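Teaching by hand at Vasmont's Diltham workshop

January 31, 2025

The robot arms at Vasmont's workshop in Diltham spend most of their working day being told what to do by a person. An operator sits at a set of controls, moves their own hands, and the arm follows. The team calls each run a demonstration, and the lead engineer on the project says the target for one task is 100 good ones.

"Good means clean," the engineer told me. "If the operator stops to think halfway, the robot learns to stop there too. We throw those out."

The current task comes from Gashi, a firm that takes in old office computers and strips them for parts. It wants memory modules taken out and put back without damage. The engineer had expected the gripping to be hard. What slowed them down was the cabling.

"Wires never lie the same way twice. A person pushes them aside without noticing. By remote control you notice, because you can't feel anything. You are doing it all by eye."

New operators get 20 practice runs before anything is kept. They start by guiding the arm by hand with the motors slack, to learn how far it can bend, and move to the remote controls after that. The engineer thinks the first step matters more than people expect. "You stop asking it for things its elbow can't do."

Sessions last 2 hours at most. Beyond that the movements get lazy, and the recordings show it.

The controls run on the team's own software, Dakon, which logs the arm's joints and the camera views together. A version that handles 4 arms is due in May. I asked whether the robot could do the whole job alone yet.

"Parts of it. It will find the slot. Pressing the module home is still the bit we show it again and again — too soft and it isn't seated, too hard and you've bent the board." 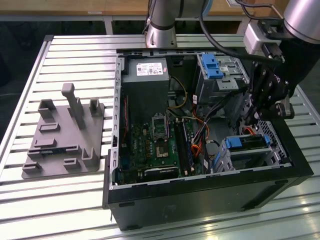
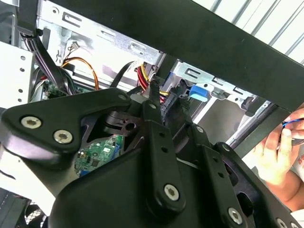 An opened desktop computer on the worktable, with the gripper above its right edge (first picture), and the gripper fingers in among the cables (second).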